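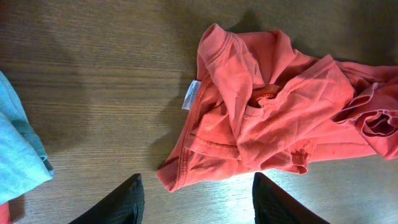
Coral-red T-shirt on a wooden table.

Clollport Clinic Opens Muscle Stimulation Program for Knee Surgery Patients

CLOLLPORT, 21/06/2026 – People getting over knee surgery in Clollport can now sign up for a home muscle stimulation program run by Ister Physical Therapy, and the team could hardly be happier to get it going!

The program is called Tunero. Each patient borrows a small stimulation unit for 14 weeks, learns where the pads go, and checks in with a therapist by phone between visits. It grew out of a trial that began in January at the clinic's Wijesinghe Street office, where 17 patients used the units alongside their regular exercises.

"The thigh muscle gets lazy so fast after an operation, and people find that really discouraging," said Karthikeyan Kamath, lead physical therapist at Ister. "I love the moment when somebody feels that muscle switch on again. They look down at their own leg and laugh."

Stimulation is used together with strength work, and therapists set the level with each patient at the first visit. People with a pacemaker or other implanted device should talk with their doctor before asking for a place.

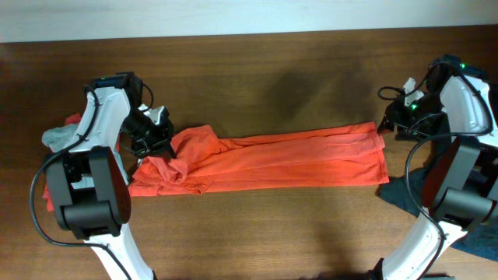
How to Join

Patients need a referral from their surgeon or family doctor. Ister has set aside 314 places for the first year, and evening visits are available at the Wijesinghe Street office. Call the front desk and ask for extension 545.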